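Categoría: Artículos de investigación / Espacios y cultura material

3.2. Disposición de los materiales

Las sesiones se realizaron en el patio del centro Fulach, con los juguetes de peluche repartidos sobre una mesa redonda de color azul. Cada sesión comprendía 12 recogidas y duraba 18 minutos. Strobel y Hamann prepararon la superficie siguiendo la pauta de Wyss: peluches de tamaño parecido, colocados uno junto a otro, y una bandeja azul oscuro en posición diagonal.

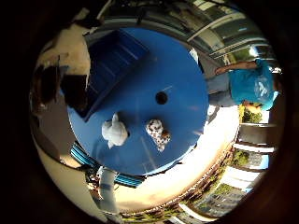 3.3. Recogida y destino de los objetos

Se consideró terminada una recogida cuando el juguete quedaba en el fondo del recipiente. Los peluches de pelaje estampado (tigre, dálmata) se anotaron aparte de los lisos, ya que su contorno se distingue peor entre otros objetos. El cubo, azul como la mesa, tiene el interior más oscuro que el borde, y el naranja del tigre contrasta con ambos tonos. 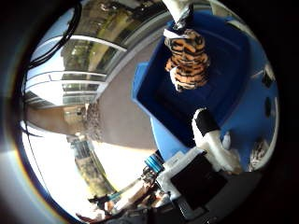 Figura 2. Tigre de peluche sujeto por su extremo superior en el cubo azul.

Las anotaciones de Baird y Seidel difirieron en 2 recogidas, que se excluyeron del recuento.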